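Kitchen Counter Walkround, Tovia building, 3rd floor pantry
Date: 2022-09-12
Checked by: Annelies Verbruggen
Copy to: Frans Stevens

1. Sockets and plugs. OK. No scorch marks. Test sticker on the wall socket still in date, next one due November.

2. Extinguisher. OK. Pin in, gauge in green. Bracket a bit lose, tighten.

3. Fire blanket. NOT OK. Behind the recycling bin agian. Move back to hook.

4. Countertop small appliances. See comments. 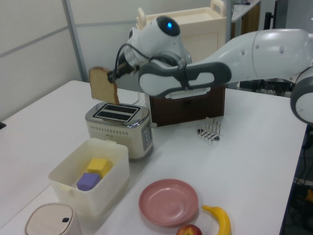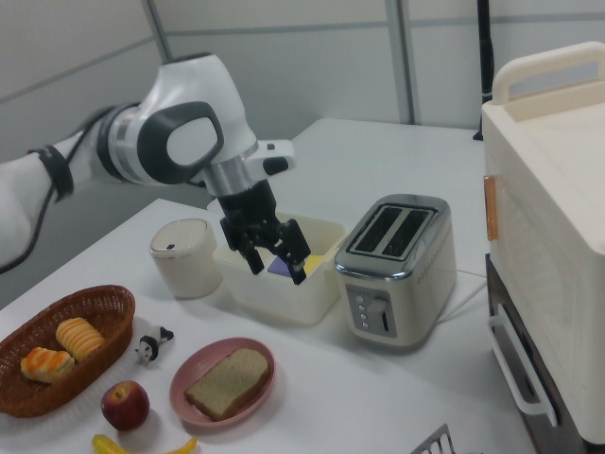
Comments on 4: Crumb tray first, please, every Friday, unplugged. Pull it, empty it, wipe it, slide it back till it clicks. Log sheet has gaps, fill it in same day. Cord goes out behind the toaster, good, keep it there and away from the front edge. Storage bin with the foam blocks is on the same table as the toaster. Foam + heat, no. Bin to the shelf before anyone makes toast. Wooden box directly behind the toaster also too close, shift it along. Toast rack can stay.

5. Food left out. Pastry basket needs a cover or goes in the cupboard by end of day. Bread back in the bag.

6. Fridge. 3 degrees C, fine. Door seal wiped. Kukska tubs with no name on them get tossed Friday.

7. First aid box. Burn gel missing, reorder from Schnyder, item 314. Plasters OK.

8. Floor. Dry, mat flat. OK

Items 3 and 4 to be fixed within 48 hours. Frans to sign off, then file with the Pendano sheets.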